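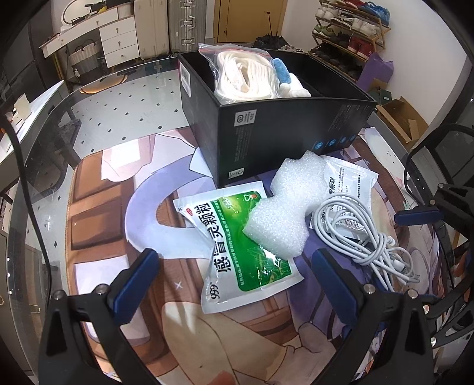
Can a machine tidy your table yet? Fornanska publishes its answer, which is mostly no

FOR IMMEDIATE RELEASE
2025-01-24

Fornanska, the household automation firm, today releases the first results from Flelura, its long-running attempt to find out whether a gripper can clear a table that a real person has been using. The short version is that it can clear some of it, given time, and that the firm's staff are still washing their own cups.

The results cover 300 attempts at clearing a cluttered tabletop, carried out in four homes. The job sounds modest. Everything that belongs in a box goes into the box, everything else goes where it lives, and the table is left fit to eat at. On average an attempt that finished took 396 seconds. A colleague asked to do the same thing by hand took 20, and complained about being asked.

"We've all seen the films of a robot folding a towel," said Xuelian Jiang, who leads the Flelura work. "It's always one towel, on a bare table, in very good light. I've lived in a number of homes and I've never owned a bare table."

What was on the table

Flelura deals in ordinary clutter. The table shown with this release has a white charging cable coiled on top of a packet of 999 cold remedy, with a lump of white packing foam lying across the packets as well, and an open black cardboard box behind. Most people would deal with it while talking on the phone. For a pair of padded black fingers it amounts to a decent morning's work.

The cable is the hard part, as cables were in every home. It has no fixed shape, so a grip that suited it a moment ago may not suit it now. Pick up a loop and you may get the loop, the whole coil, or the coil and whatever it was resting on. Fornanska's gripper, Lalline, has at various points achieved all of these and was credited with only one.

Soft packets come next. A glossy packet throws back light in patches, and to a machine looking for an edge, a bright patch can look a good deal like one. Crumpled packets present several edges, most of them useless. Foam is light enough to be nudged off by a finger that was aiming for something else, and the team now keeps a broom nearby.

Then there are printed surfaces. An illustrated desk mat is a cheerful thing to own, but a drawn object and a real one can be awkward to tell apart. Early versions of the software made repeated and sincere efforts to pick up the artwork. This has improved since March.

What went well

Boxes were a success, and the firm would like that noted. Lalline is now dependable at finding an open box, working out which way it is turned and letting go of things over the middle of it. Stiff objects of a sensible size gave little trouble. Shoes, tried separately on a rack in one of the homes, went better than anyone had predicted, although pairing them remains a matter of opinion.

The fingers themselves have also settled down. The current soft pads hold a thin packet without creasing it further, which the previous ones did not, and they can be changed in a minute with an ordinary screwdriver. Several of the improvements in Flelura came from people picking things up with a hand-held gripper and discovering how annoying it was.

"You learn a lot by wearing the machine's hands for an afternoon," said Catalina Valdebenito, who runs the home trials from Fornanska's office in Riquelme. "My respect for thumbs has gone up enormously. I'd say my respect for the gripper has gone up too, but it would depend which day you asked me."

What it means for shops and stockrooms

Fornanska also supplies equipment for unpacking and returns counters, where the same mixture of cables, sachets and packing foam turns up in greater quantities and with someone waiting. The firm's advice to those customers is unchanged. Use the gripper for goods that come in a known shape, keep a person on the bench for everything else, and please don't book a film crew yet.

No date has been set for a household version of Lalline, and none will be until it can clear a table faster than its owner can grow impatient and do it instead. The team puts a good deal of weight on this measure — it is the one their own families use.

Next steps

The next round of Flelura will concentrate on tangled and overlapping items, where one thing has to be lifted before another can be reached. Clear bags of coiled rope or cord will be included, on the grounds that they combine several problems in a single object. Homes taking part are asked to leave their tables as they find them. Tidying up beforehand is kind, and ruins the results.

A written summary is available on request from the Riquelme office, along with the full list of tabletop items and the team's notes on each. The notes on cables are long and have been edited for language.

About Fornanska

Fornanska designs grippers and handling software for homes, shops and stockrooms. Lalline is its two-fingered gripper for light objects. Press enquiries and requests to visit the trials should be addressed to Catalina Valdebenito at the Riquelme office. Visitors may be handed something to put away.

ENDS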